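3.2 Where the shirt gets folded

Our second question was a simple one: given a pile of clean clothes and somewhere to sit, what surface do people choose? We expected the table to win every time. It did not, and the ways people got around it turned out to be the most enjoyable part of the whole study! The lounge at Turholm suits this kind of work very well, with its wooden tables, soft stools and plenty of places to put a garment down. 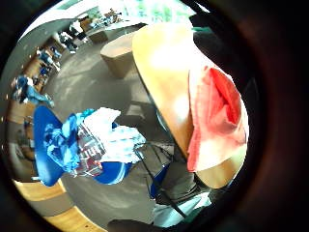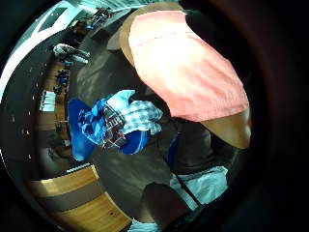
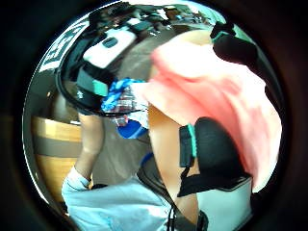
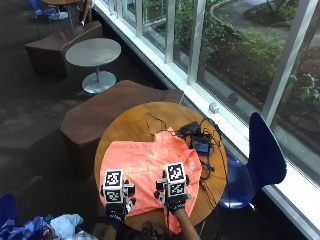 Figure 2. Clothes in the Turholm lounge, panels in reading order. First: a red cloth over the tabletop, with more clothing heaped on a blue chair. Second: a bundle of blue, checkered and plaid pieces on the lap. Third: pink fabric close up, with a light blue sleeve. Fourth: a short-sleeved button-up laid flat on a round table.

We coded 109 folding episodes by the surface that carried most of the garment's weight, and three surfaces covered them all: table, lap and seat. A round top is a lovely thing to have coffee at, but a shirt has long straight edges and wants a rectangle. Laid out whole, it can run over the rim, as the hem does in the fourth panel of Figure 2. The tops we used for folding were close to 900 mm across, which leaves little room for a shirt with its sleeves out.

The lap came into its own with small or soft pieces. Folders could keep a bundle together there and turn it over without getting up, and several told us it felt quicker. Jingyi Mao, who coded the episodes with us, suggested the term "holding fold" for this, and we have kept it. Chairs served mostly as waiting places for clothes (the first panel has a good heap of them), and only rarely for the folding itself.

Button-up shirts brought out the most careful work. People smoothed the placket before touching the sleeves, and over half went back to the collar again at the end. We saw the same habit in our December pilot at Lūse, where the tables were square, so we doubt that table shape has much to do with it. Section 3.3 takes up the order of the folds in more detail.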